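October, workshop notebook, Karkeck room

Screening night prep for the rowing and swimming film series. Very happy with how this is shaping up! The Gbeho print finally came through with its captions file, and the captions hold sync all the way to the end credits (I let the whole 89 minutes run while I was coiling cable). Sound is clean too, except for a hum on channel 3 that went away when I swapped the Prerkix box for the old one.

Panel seating: try a shallow curve this time, so the speakers can see each other.

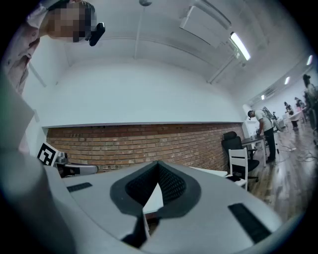
Discussion after the film is the part I'm most excited about. We had 60 sign-ups by noon, and the students sent in 12 questions for the panel, some of them really sharp. I want the moderator to have both hands free for the question cards, so no handheld mic. Something small, black and rounded that sits by the side of the head, like the one worn with the pink collared shirt, would be about the right size and wouldn't hide anyone's face from the back row. Grakach may have a headset to lend.

Still to do: test the stream link from outside the building, print bigger name cards, find the long HDMI.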